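Chapter 5
Rent, Wages and the Price of a Loaf: Where Money Goes in a Small Town

Draft text, second printing. Fadwa Sqalli

Before you start

You will need: a pencil, last week's till receipts from home (ask first), the table at the back of Chapter 2. No calculator until the exercises.

Words to watch for: fixed cost, variable cost, margin, turnover, overhead. All in bold in the print version. Look them up as you meet them, not before.

5.1 A street with a bakery on it

Start with the bakery. Most towns have one, or had one. Ours is in Joltley, a market town, one long high street and a river at the bottom of it. The bakery opens at seven. Bread in the window, rolls in baskets, one person serving, two in the back.

Now ask what a loaf costs. Not the price on the shelf. The cost to the shop.

Flour, yes. Yeast, salt, a bit of fat. Easy to add up, and most pupils stop there. But the oven has to be paid for whether it bakes one loaf or 200. So does the roof. So does the person at the counter on a wet morning when no customers come in at all.

Two kinds of cost, then. The ones that go up with every extra loaf are variable costs. The ones that sit there all month regardless are fixed costs. Write both down in your own words before reading on.

A question to talk over in pairs: is the baker's wage fixed or variable? Careful. It depends how she is paid. By the hour, by the month, by the tray — three different answers, and all three turn up in real shops.

5.2 Rent

Rent is the fixed cost people moan about most. Fair enough. It comes first, before the flour, before the wages, and it does not care what sort of month you had.

In Joltley the top end of the high street is dear and the river end is cheap. Why? Footfall, mostly. The bus stops at the top. People get off, walk past six shops, buy something in one of them. At the river end you only pass a shop if you were already going to it.

So a shop at the top pays more and hopes to sell more. A shop at the bottom pays less and needs a reason for people to make the walk. The shoe mender is at the bottom. He has never had any trouble, becuase nobody buys a heel repair on impulse. A sweet shop down there lasted one summer and shut in August.

Try this. Draw your own high street from memory, just boxes. Mark the bus stop, the car park, the school gate. Now guess which box pays the most rent. Keep the drawing, it comes back in 5.6.

5.3 Wages

Wages next. Usually the biggest line in the book for a small firm, bigger than rent, and the hardest to cut without loosing something you wanted to keep.

Take Karaca, a café with 28 seats. Busy from twelve till two, quiet otherwise. Does the owner pay three people all day or one person all day and two over lunch? The second is cheaper on paper. But the two lunch staff have bills too, and a job that is only lunch doesn't pay many bills. They leave. Training someone new costs money, and that cost never gets its own line in the accounts.

Keep this in mind for the exercises. A cost you cannot see in the book is still a cost.

5.4 Buying things that last

Some spending is not used up in a day. An oven, a van, a till, a machine on a factory floor. Paid for once, used for years. Accountants spread the cost over the life of the thing and the word for that is depreciation. Long word, simple idea: a bit of the value goes each year.

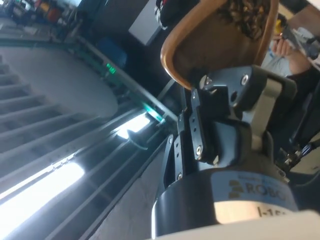 Fig. 5.1 Close view of a gripper and part of the arm.

Say Murnilier, a small packing firm, buys a machine and expects 5 years out of it. One fifth of the price goes into the accounts each year. That is the straight-line method, the only one you need at this stage.

Two things pupils forget. Repairs are on top. And the machine may be worth something at the end, when it is sold on — take that off first, then divide.

5.5 Margin

What is left of the selling price after the cost of the goods is the gross margin. Pay the rent, the wages and the rest out of that. Whatever survives is profit. In food it is often thin. Ziltero, the grocer opposite the bakery, makes pennies on milk and does better on birthday cards, so the milk is at the back of the shop and you walk past the cards to get to it.

Exercises 5A

1. Sort into fixed and variable: rent, flour, paper bags, insurance, overtime.
2. Using your receipts, pick one item and list every cost you think is inside the price.
3. Explain depreciation to someone at home. Write down the first thing they ask you.

Answers to 1 only, page 200.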